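Cutting Potatoes for a Crowd: How Piece Size Changes Cooking Time
Student project report, Food Science Elective
Shaohua Xu and Iraís Robles
April 2018

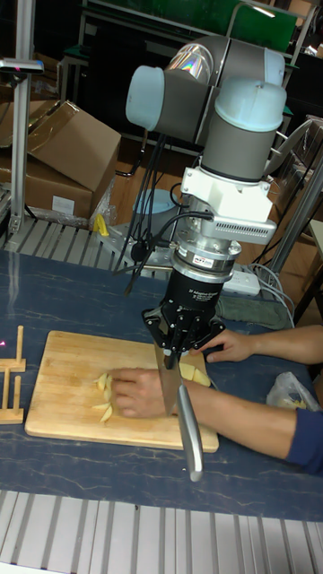 Figure 1. Potato pieces on the wooden board during the cutting stage.

Why we picked potatoes

We both love potatoes, so that part was easy! Iraís grew up with them in soup and Shaohua's family shreds them and fries them fast with vinegar, and we kept arguing over whose way was quicker. Our teacher said to stop arguing and measure it. Our question became: if you start with the same weight of potato, how much does the size of the pieces change the time it takes to get soft?

What we used

One batch of yellow potatoes, 1,307 grams after peeling
A large kitchen knife with a broad steel blade
A rectangular wooden cutting board
A pot, a kitchen scale, a timer and a fork

What we did

We split the peeled potatoes into four groups: whole, halves, big chunks and small cubes. Each group was boiled alone in 1,000 milliliters of water, and we put the potatoes in only after the water reached a full boil. Every minute we poked one piece with the fork. When the fork slid to the middle without a push, we called it done and wrote down the time.

The cutting was more interesting than we expected. A potato is round and wants to roll, so we cut each one in half first and laid the flat side on the board. After that everything went much better. Figure 1 shows a hand pressing down on the small pile next to the blade, with more chunks over on the other side of it.

What we found

The whole potatoes took 27 minutes. The small cubes took 4 (we ran that one again because we didn't believe it, and got the same answer). Halves and big chunks came out in between, in the order we guessed. The cubes also made the water very cloudy, and Shaohua thinks that is starch washing off all the extra cut surfaces.

Problems

Our big chunks were not all the same size, and the small ones at the ends of the potato went mushy before the others were ready. A fork test also depends on who is holding the fork. Iraís pokes harder!

Next time

We want to weigh single pieces and try sweet potatoes too. We would also like to save the cloudy water, let it settle overnight and see how much starch is at the bottom of the jar.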